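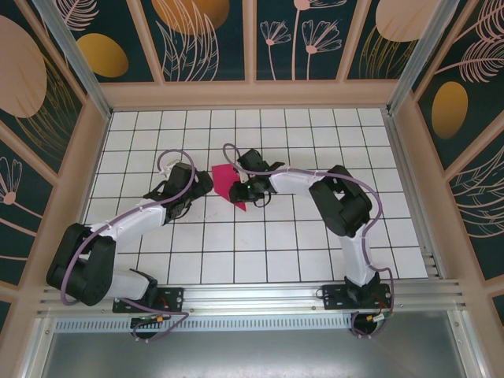

Before the first trip: my caravan checklist, with notes

By Sinan Uysal. Updated January.

I've been sending this round by email for years and the version people have is always the old one, so it now lives on this page and I'll change it here when something changes. It's written for our van, an Oladard with a single axle and an end washroom, but most of it will do for any small tourer. If your handbook says something different from me, go with the handbook. I'm a keen owner and I've had a lot of practice, but I'm not an engineer, and the gas and the brakes get looked at by people who are.

I do the outside jobs first while the light's good and save the fiddly indoor ones for after lunch. The result I got this year is after each item, then whatever I want to say about it.

OUTSIDE AND UNDERNEATH

Tyres, tread and walls – OK
Nearside 4 mm, offside a touch more. The tread is hardly ever what finishes a caravan tyre though, it's age! Get down on your knees with a torch and look at the inner walls as well, the bit you never see. I found fine cracking on the inside of our old offside one a few winters back and the outside looked like it had just come from the shop.

Tyre pressures – TOPPED UP
Both were down a bit after standing. Set them cold, before you tow anywhere. The sticker with the right figure is inside the gas locker on ours, where it's slowly peeling off, so I've written it on the back of the cupboard door too.

Spare – OK
Check it's got air in. Check you can get it out! The carrier under ours seizes up if you so much as look at it, so I wind it down every winter, clean off the muck, grease it and wind it back.

Wheel bolts – OK
Torque wrench, not the long bar and a bounce. I do them again after the first short run out, in the first lay-by that's big enough.

Corner steadies – OK, greased
Wind each one right down and right up. The back nearside one squeals and always has.

Floor and chassis from below – OK
Surface rust on the axle brackets, same as last year. I take a photo on my phone each time and compare it with the one before, which beats trying to remember how brown a bracket was.

Seals round windows and rooflights – ONE TO WATCH
The front window rubber is going chalky at the bottom corner. No damp reading behind it. I've cleaned it and I'll look again in spring.

HITCH AND BRAKES

Hitch head – OK
Cleaned it out with brake cleaner and an old rag. No grease on ours as it has a stabiliser with friction pads, and grease ruins them. The people on the next pitch at Fliltlow greased theirs every year without fail and wondered why the thing creaked and wandered. New pads, clean towball, lovely.

Friction pads – OK
Still plenty left going by the marks on the handle.

Breakaway cable – REPLACED
The old one was kinked near the clip and the plastic had split, and they cost next to nothing. Please look at yours. It should go through the proper attachment point on the towbar if there is one. Mine used to be looped over the ball for years and I'm a bit ashamed of that.

Handbrake – OK
Bites where it should, holds on the slope of our drive. Don't leave it on all winter, by the way. Chock the wheels and let it off, or the shoes can stick. Ask me how I found out (it involved a mallet and a great deal of tea).

Jockey wheel – OK
Runs free, clamp holds. Make sure it's wound up and clamped properly before you pull away. I've followed someone down the bypass with theirs bouncing along the road and couldn't get them to look in the mirror.

Brake service – DONE
Şimşekoğlu did it along with the yearly service. They come out to the house, which is a blessing as I don't have to tow anywhere to find out whether I can tow anywhere. They adjusted the nearside and showed me the old dust on a bit of kitchen roll. I've covered around 3000 miles since the last service and they were happy with the wear.

ROAD LIGHTS

All lights, with a helper – FAILED, THEN OK
Offside indicator dead. I took the lens off, cleaned green fluff off the contacts, put it back, and off it went. You want someone standing behind for this one, ideally someone who'll say what they can see and not just "yes". Side lights, brakes, both indicators, fog, reverse, number plate.

Plug and lead – OK
Look for bent pins. Our lead used to drag on the road when turning hard left and it had a flat spot worn in it, so now I give it one twist before plugging in.

Number plate – OK
Matches the car. Sounds daft until you change your car in the autumn and forget.

GAS

Hose – OK, IN DATE
There's a date printed along it. Bend it gently and look for cracks, especially by the fittings.

Regulator – OK
No oily gunk in it this year.

Cylinders – OK
Upright, strapped, turned off for towing. I know there are people who travel with the fridge going on gas. I don't.

Drop vents in the floor – CLEARED
Spiders! Every year. They're there so leaking gas can fall out of the van, so never block them up, however cold your feet get. A bit of fine mesh left clear of rubbish is all you need.

Leak check – OK
Leak detection spray on the joints I can reach, and the engineer did the proper pressure test. Don't use a flame. I wouldn't write that down if I hadn't once seen a man do it.

Hob and heater flames – OK
Blue and steady on every ring. If you get lazy yellow flames, stop using it and get it seen to. The little Clunetti grill has a slow ignition, so I hold the knob in and count under my breath and it catches eventually. It's been like that since we bought it and the engineer says it's within what he'd expect, but I do keep the door open while I light it.

MAINS AND BATTERY

Hook-up lead – OK
Uncoil the whole thing and run it through your hands, feeling for nicks. Uncoil it fully on site too, as a lead left on the reel can get properly hot with a heater on the end.

RCD test button – OK
Push it, it should drop out with a good clack. I do this at every site, and it takes less time than filling the kettle.

Kettle – OK
Only a 1000 watt one. It takes an age and it doesn't trip the post at Fliltlow, where the supply is what you might call gentle. My sister brought her fast one from home and put our whole row in the dark just as the football was on.

Leisure battery – OK, CHARGED
Terminals cleaned, strap tight, vent tube attached. I'd been meaning to replace that tube for two seasons as it kept popping off, and a new one was a five-minute job.

INSIDE

Smoke alarm – OK
Tested with the button. New battery every January whether it wants one or not.

Carbon monoxide alarm – REPLACED
These go out of date even if the button still beeps. There's a date on the back. Mine had gone past it in the summer and I hadn't noticed, so there's a lesson for me.

Fire extinguisher and blanket – OK
Needle in the green. The blanket hangs by the door now. It used to be over the hob, and you'd have had to reach across the fire to get it.

Emergency exits – OK
Open the windows you'd climb out of, right to the stop, and make sure the children know how the catches work. Ours had a good go at it in their pyjamas and I had trouble getting them back in.

Damp check – OK
Meter round every corner, under the front seats, and round the washroom window. I keep the readings on a floor plan I drew myself (not to scale, don't laugh).

Lockers and catches – ONE REPLACED
The cutlery drawer let go on the way home in September and I opened the door to a floor full of forks. New catch fitted.

Water – FLUSHED
Sterilising fluid left overnight, then rinsed through until it stopped tasting of swimming pool. Drain valves shut again before filling. I still forget that one and stand there wondering where all the water's going.

LOADING

Noseweight – OK
Use a gauge. Move things about inside until it's right, heavy stuff low and over the axle. The awning poles are the worst offenders in ours.

Payload – OK
Our allowance is 300 kilos before we're over, and you'd be amazed how quickly wellies, tins and a spare cylinder eat into it. I took everything out and weighed it on the bathroom scales one wet afternoon. We no longer travel with a cast iron casserole.

STILL TO DO

Front window seal, look again in spring.
Number plate bulb cover, slightly cracked, on order.
Find the other wheel chock. It was in the shed in October and it isn't now.
Ask Şimşekoğlu whether the squealing steady wants anything more than grease.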